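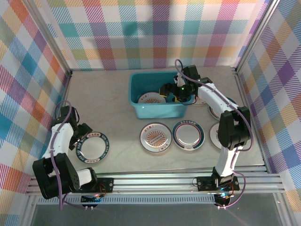

Student work > Product and Interior Design > Year reports > Clearing away

Overview Reports Workshops Contact

Clearing away: plates, tubs and pale worktops

Project 3927, final report

Background

The brief from Clavow, a small firm that fits out shared kitchens, asked us to look at one ordinary job in a kitchen and suggest improvements to the things used for it. I chose clearing plates from a worktop into a tub. It happens several times a day in any shared house and it is usually done by someone who is in a hurry.

The kitchen Clavow had in mind is in a student block at Skullirside. It has long pale worktops and no dishwasher. Residents carry used plates to the sink in whatever is nearest, and the house rules ask for a tub so that plates are not left standing on the side. I was given a budget of £200 and spent less than half of it, mostly on plates.

I started with three questions. Can you see the plate easily against the surface it is on? Can you get your fingers under the rim? Does the tub let the plate lie in a sensible way once it is in?

What was used

The tub is teal plastic, rectangular, with low sloping sides. I preferred it to the deeper washing-up bowls I looked at in the shops. With a deep bowl you have to reach down past the side while holding the plate, and it is tempting to let go early. The low sides also leave the upper part of a plate showing, so you can tell from across the room that there is something in the tub.

The plates are round and white. One has an orange sunburst pattern, with a line of small red characters along the rim. I wanted a decorated plate in the set as a comparison, and it was the easiest one to pick out in the tub.

The walls around the work area are covered in a plaid fabric with diagonal stripes in teal, purple, orange, yellow, green, red and white. My tutor thought this was too busy for a study about seeing things clearly. I left it as it was. Kitchens are busy, and the noticeboard and tea towels at Skullirside are worse.

Plates on a pale surface

The worktop was the part I had thought least about at the start. Carnwood supplies the surface fitted in the student block, and the sample sheet described it as a forgiving finish. It does forgive crumbs. It is less helpful with a white plate.
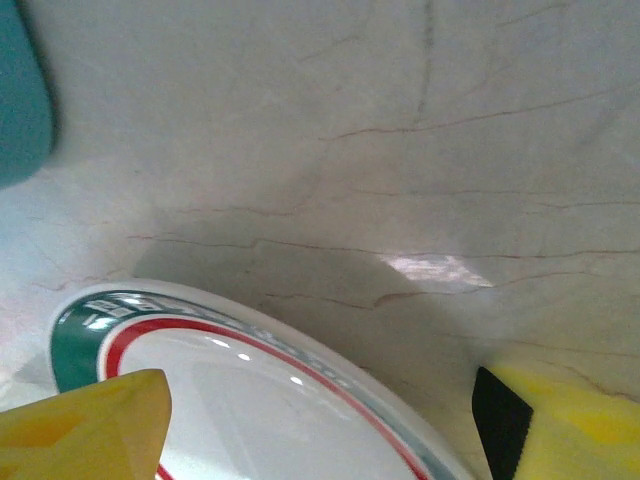 Clearing away, page 2

Seen from close by, the surface is pale grey-white with thin veins in reddish-brown and grey. Most of them run across and they branch a good deal. The plate has no pattern like this, so where a vein meets the edge of the plate you can find the rim by where the vein stops. Where the surface is plain there is less to go on and the shadow does more of the work.

Light matters more than I expected. A patch of glare on the surface hides the veining completely, and a white plate put down in that spot would have little to separate it from the worktop. A soft shadow has the opposite effect and makes the white of the plate stand out. Lighting that comes from one side, set low, would probably suit a white plate better than a strong lamp overhead. I did not have time to test different lamps.

Lifting and placing

The rim decides how easy a plate is to pick up. A flat plate with a rim close to the surface gives your fingers nowhere to go, and people tend to drag it to the edge of the worktop first. I asked residents at Skullirside how they did it and dragging was the usual answer. Two of them said they had broken a plate that way.

For placing, the tub should be within reach without a step. It was set near the back wall, which keeps the front of the surface clear, but a shorter person would find that a stretch on a full-depth worktop. In the student block I would put it at the side, next to the sink.

Suggestions for Clavow

Choose plates with a coloured band or a pattern if the worktop is pale. The Rweyemamu range in the college shop has a plain blue rim and costs little more than plain white.

Keep a low tub in a strong colour in the same place every day.

Move the strip light so that it does not shine straight down on the clearing area.

Limits of the project

The report was limited to 1000 words, so the notes on washing and drying have been left out. I looked only at round plates. Bowls and mugs would need a different tub, and I hope to look at them next year if the kitchen is still available in January.

Contact the department office | © Product and Interior Design | Back to top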